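Migration Law and Policy
Handout 3: Regularisation and settled status

Read before the seminar. Bring your notes on Handout 2, as the distinction between entry and residence is used throughout.

1. Terms

Regularisation is the grant of lawful residence to a person who is already present without it. It differs from a visa, which is granted before entry, and from asylum, which rests on a claim to protection. A regularisation scheme may be general (open to anyone who meets stated conditions for a stated time) or individual (decided case by case under a standing power).

Settled status means residence without a time limit. It is not citizenship. A settled person can usually work and rent freely but may lose the status through long absence or a serious conviction.

An amnesty, in the strict sense, only removes the penalty for past unlawful stay. It may or may not carry a right to remain. Newspapers use the word for all of the above. Avoid it in written work unless the text you are discussing uses it.

2. Conditions commonly found

(a) Length of presence. Most schemes set a cut-off date and require presence on or before it. Some also ask for unbroken residence up to the date of application. "Unbroken" is normally defined to permit short absences.

(b) Conduct. A minor offence is often disregarded. The drafting question is whether the test turns on the sentence passed or on the offence itself. The two give different results where courts have wide sentencing powers.

(c) Means. This may be a minimum income, a job offer or a work record. Conditions of this kind tend to exclude carers and people paid in cash.

(d) Fee. A fee may be fixed or may rise with family size. Waivers should be checked for who decides them and whether a refusal can be appealed.

3. The Drincombe model

The Drincombe model is a teaching scheme used in this course and in the assessed problem. Its rules are as follows.

The applicant must have been present for 52 weeks before the cut-off date, with absences of no more than 40 days in total. The fee is 300 per adult. Children under 18 are included in a parent's application without charge. The first grant lasts 3 years, after which the holder may apply for settled status.

Note that the rules say nothing about a child who turns 18 between application and decision. There are two readings. On the first, age is fixed on the day of application, and the child remains included. On the second, age is tested on the day of grant, and the child must apply alone. The first reading is easier to defend, as the applicant has no control over how long the office takes.

4. Proof of presence

Evidence falls into two groups. Official records (tax, school, health) are given most weight but are the least likely to exist for a person who has avoided contact with the state. Household evidence includes tenancy papers, utility bills, bank statements and letters from a landlord or neighbour. Gaps between documents are the usual ground of refusal. A decision-maker should say in the letter which period is unproven, so that the applicant can answer the point on review.
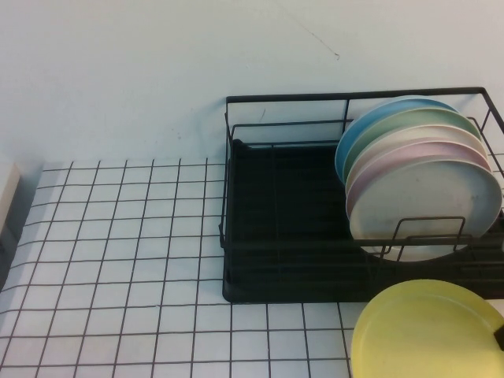
5. Review and appeal

Review is carried out inside the deciding office and looks at the same papers. Appeal goes to an independent tribunal, which may hear new evidence if the rules allow it. Check in each case:

whether removal is suspended while the challenge is pending;
whether the applicant may work in the meantime;
when time starts to run (date of the letter, or date of receipt).

6. Problem for the seminar

Wedurar arrived without leave and has lived in Drincombe for longer than the required period. The only papers for the first part of the stay are receipts from Quartey, a grocery wholesaler that paid in cash. There was one absence abroad, of disputed length, for a funeral in Prero. Advise on (i) presence, (ii) the absence, and (iii) what should be asked for on review if the application is refused.

Written answers are due on 26 October 2021. Use the headings in section 2 where they apply. Late work is handled under the general course rules.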